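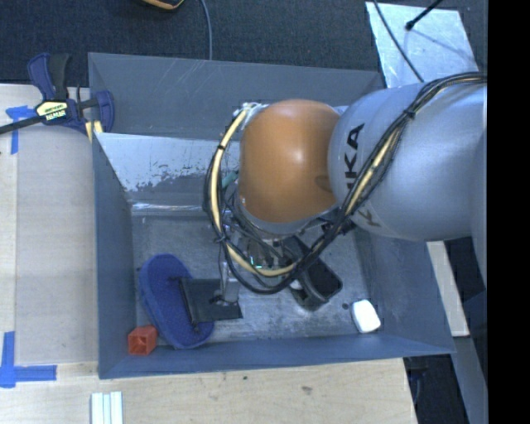

Page 15

**Cable loop hanging over the bin on a KUKA picking cell – how much slack is right?**

Hi all! I look after a bin picking cell and I love this thing, but the dress pack worries me. The cables come over the gray link, drop in a wide loop under the orange cover and climb the left side again. Black ties hold it in a few spots. When the arm reaches low, the loop hangs in front of the wrist and I can't see the gripper hardware properly. Should I pull the slack out?

*Posted by Ruslow, 2024-04-07*

---

**plullusov**

Great question! Don't pull anything tight until you've jogged the wrist axes to both ends of their travel, slowly, with the bin out of the way. Mark the tubing with tape where it moves most. Mine needed 30 mm less than I had given it, and that was plenty – any more and the tubing kinked at full twist. Then lock out, move one tie, and jog again. I do love how much calmer the arm looks with a tidy loop!

Check under the ties too. Tubing rubs there first. I look every 400 hours.

---

**Marty**

just zip tie it harder, worked for me

---

**Viltia**

Please don't crank the ties down! Hook and loop straps are kinder to air line and you can reposition them in seconds. Also look at your clamp while you're in there. A bin that creeps will catch a low loop sooner or later.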